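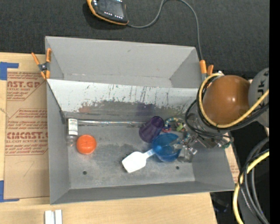 Sorting bin, Biderville workshop, 2025-05-22. Front side in use, back side empty.

Bin check, filled in by Haris Babić
Copy to Otis Calloway

Outer walls: OK. I ran a gloved hand along the top edges (twice, because Otis always asks) and nothing snagged.

Divider: WATCH. The upper part still looks decent but the lower part is scraped right down to a rough darker gray, and it's definitely worse than I remember from April! There are thin scratches down the face too, plus a reddish smudge and a purplish patch that I'd love to see gone. I pushed on it pretty hard and it didn't shift.

Silvery strip along the back of the front floor: OK for now. Pressed it end to end, no lifting. If it ever curls up, pull the bin, that's a cut finger waiting to happen.

Floor: WATCH. Scuffed all over, with darker worn patches in the middle and toward the back. I can live with scuffs. Felt around the two small holes near the front and they're smooth, no burrs. Please don't let anyone drop screws in there, they go straight through to the tabletop.

Back compartment: OK. Empty and staying that way until we hear from Doren about a liner. Small dark mark high on the back wall, not a dent as far as my thumb can tell.

Contents: OK with one comment. Small bottle, orange ball, purple cup, blue bowl. The cup was over on its side, so I checked the rim for chips (none, yay). The bottle's label is tiny print and I gave up on it without my glasses, so Otis, could you read it and add it to the sheet? Anything with a label goes on the sheet, even if it's only water.

Table: OK. No wobble, bin sits flat.

Overall: pass, 85 out of 99. I took most of the points off for the divider. Kivex quoted us for refinishing and I still think it's worth asking, but I'd be fine with a new panel too. Next check in 7 weeks, or sooner if that scraped edge starts flaking.

H.B.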